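Sep 21, 2020

Second melt with can stock. Pattern is the bench-vice handle knob again, same as February, so the results can be compared. Two moulds rammed, one poured properly, one short.

Furnace: the Tronari on propane, small crucible. Lit it with the lid off, lid on once it was burning clean. Crucible preheated empty, upside down first and then right way up. The old crucible has a hairline near the lip that I don't like. I ran my thumbnail over it and it catches. Used the newer one.

Charge was 2,022 g all up. Most of that was cans, plus the two failed knobs from February and the sprue off them, which had been sitting in the coffee tin. Wrote the total down before anything went in this time. Last time I weighed what was left over and worked backwards and the number was rubbish.

Order of charging: cast scrap first to make a puddle, then cans pushed under one at a time with the steel rod. Dropping them on top of the puddle is no good, they sit in the flame and burn away to grey fluff. Pushed under, they go quickly. The paint and the inside lining smoke a lot even outdoors. Had the fan behind me and still moved upwind twice. Respirator stays on until the last one is down.

Any can with liquid in it is a hazard. They all went on the warming rack over the old heater for the morning, open ends down, and I shook every one before it went anywhere near the crucible. Keep doing this. Write it on the wall if necessary.

Flux: a spoon of the low-sodium salt mix, stirred in when it was all liquid, then left alone. Skimmed into the dry ingot tray. Dross came off as a crumbly cake with bright beads all through it, so there is metal being thrown out with it. Second skim was thinner. Didn't stir after the second skim.

Temperature by the thermocouple in the sheath: 737 at the moment the crucible came out. That's hotter than I used for the first melt, on purpose, as the short knob in February looked like cold metal to me. The surface of it had that wrinkled look with a rounded edge where it stopped.

Sand: Trirkasberg fine, oil-bonded, the red bag. Riddled it twice. It had gone a bit stiff over winter and I worked a small splash of oil through it by hand, then left it covered overnight. Squeeze test broke clean across the middle with sharp edges. Parting dust was the Zellix powder in a sock. Too much of it on the first drag, blew it off and did it again.

Gating: single sprue, tapered, short runner, one riser over the thick part of the knob. Mould A vented with the bicycle spoke in four places. Mould B the same but I left out the riser to see what it would do.

Mould A: filled, riser came up bright and sank a little as it set. Knocked out after lunch. Surface good on the drag side, a bit rough on the cope side where the sand had lifted by the sprue. Dressed up fine with the half-round file.

Mould B: ran out of metal. The crucible looked as if it had plenty in it, but what I took for melt was a skin of dross I'd missed at the back wall. Knob is two-thirds there. No use as a test of the riser. Should have poured B first.

Leftover metal into the muffin tin, 2 small ingots. Stamped CAN on them so they don't get mixed with the wheel alloy.

Yield is the question I keep going round on. Castings plus ingots plus sprues weighed well under what went in, and the dross cake is heavy for its size. Can bodies are rolled very thin and most of the loss has to be oxide on all that surface. The alloy isn't much of a casting alloy anyway. It's made to be drawn and it shrinks and tears where a silicon alloy would just feed. The knob doesn't care. The pulley will.

Storage of the stock also needs sorting out. Loose cans take up the whole corner and wasps get into them. Flattened they stack, but a flat one holds a drop of drink in the fold and you can't see it.

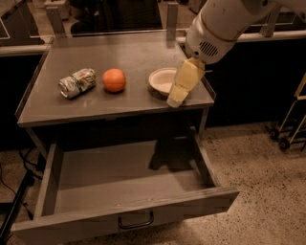 Marta Ivanyshyn reckons we should stop putting cans in altogether and trade them for money, then put the money toward cast scrap. She says that by the time the propane is counted we are paying to make dross, and that a broken lawnmower deck or gearbox housing gives better metal for less smoke. She also thinks 737 is too hot for a part this size and that the roughness on the cope side is from that, where I put it down to the sand lifting.

She may be right about the heat. Grey gas pores on the cut face of the sprue would settle it one way or the other. Cut the sprue from A with the hacksaw and polished it on the wet paper down to the fine grade. There are pores, 13 that I could see with the loupe, nearly all toward the centre. Didn't cut the February one so there's nothing to set it against. It was in today's charge, too, so that's gone.

Not ready to give up on the cans. Compromise for next time is a mixed charge with cast scrap as the larger part, and cans only as filler. Marta is asking at Khondokar if they'll sell us a box of broken housings by weight. They did for the brass.

Things to change:

Weigh the dross cake separately, once cold, and put it in the book.

Pour at a lower temperature for mould A and the same as today for mould B. Same gating on both, riser on both. One change at a time.

Fresh spoon of flux before the second skim.

Look at the back wall of the crucible with the torch before lifting. The skimmer needs a longer handle with a bend in it so I can reach round there without my glove over the flame. There's a length of rod left from the gate hinges that would do.

Cope side: check the flask pins. One is loose in its hole and the top half shifts when I pull the sprue former. That could be the whole story with the lifted sand.

Furnace lining has a new crack from the burner port up to the rim. Doesn't go right through. Patched with refractory mortar while it was warm, left open to dry. Don't light it until it's had a slow fire.

Propane bottle is low. Regulator was frosting toward the end of the melt. Swapped it into the tub of warm water and it picked up again, but the bottle wants filling before anyone books the furnace.

Knob from A is drilled and tapped and on the vice. Slightly out of round, doesn't matter. Knob from B is back in the coffee tin.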